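Notes from my sewing room

I finally finished the blue quilt! I started it last January, put it away in March when I got sick of the corners, and then dug it back out when my neighbor Ditte Østergaard asked (very nicely) if it was ever going to leave the closet. It has 426 little squares in it, and I can tell you exactly which ones I sewed while watching TV. They're the ones that lean.

The backing is an old flannel sheet, which I'd do again in a heartbeat. It's soft, it was free, and it doesn't slide around while you're pinning. I did wash it twice first, on Ekene Omoregie's advice, and I'm glad, as it shrank a good two inches. 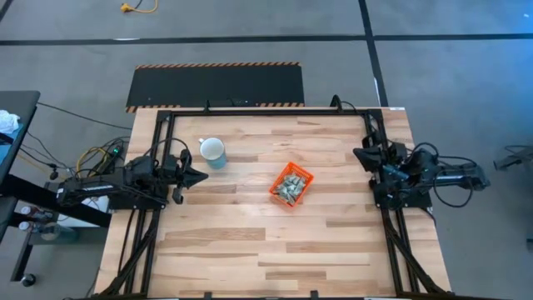

For the binding I went with a dark green stripe cut on the bias. It took me two evenings and one very long phone call with my sister to get all the way around, and I still had to unpick one corner three times. If you've got a trick for corners, please write in and I'll print it next month!

Next up is a baby quilt for Tanveer Marwat's new grandson, in yellow and gray, nothing fancy. I also have a big bag of cotton scraps to give away, mostly florals and a few plaids. Send me a note if you want some and I'll leave them on the porch for you.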